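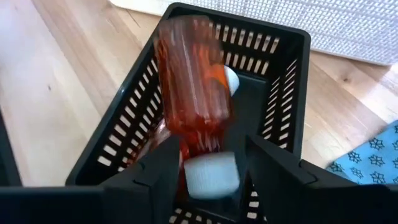

The Lutmont Tribute Kit is a boxed set for families who have to write a eulogy or a newspaper obituary and don't know where to begin. I used it in March for my uncle, Rigoberto Huanca, who taught shop class and coached wrestling. The box holds 104 prompt cards, a lined workbook, a short guide to reading aloud and a code for the website. Most of the cards ask about ordinary things, like what the person drove or what they whistled. One asks for something from the kitchen that brings them to mind, and I wrote down a clear bottle of red-brown sauce with a white cap, turned upside down. That went into the eulogy almost word for word and people laughed, so the card did its job.

The cards are the best part of the kit. They are sorted into childhood, work, home, friends and faith, and you can skip a whole section without losing your place. My aunt went through the friends cards with me at her table, and we ended up with names I had never heard before, including two men from his Army days who we were then able to call.

The workbook is weaker. It gives you 10 pages for a first draft, and the lines are too close together for anyone who writes large. The paper is thin and a felt pen shows through. I switched to a legal pad after the second page.

The obituary section is short but useful. It explains what newspapers usually want first, how to list survivors, and how to handle a second marriage without hurting anyone. It suggests keeping the notice short and saving the stories for the service. Our notice came to 654 words on the first try, and their checklist helped me cut it by more than half.

The website is where I would take off points. The code gives you 30 days to upload a draft and share it with relatives for comments. Evanthia Manolakis, my cousin's wife, couldn't open the shared link on her phone, and support took three days to answer. By then we had already sent the draft around by email.

I would buy it again for the cards and the reading guide. The guide tells you to mark your pauses in pencil and to hand a second copy to someone in the front row - I did both and needed the pencil marks. If Lutmont sold the cards separately, I would get those and leave the rest.

Reviewed 25th May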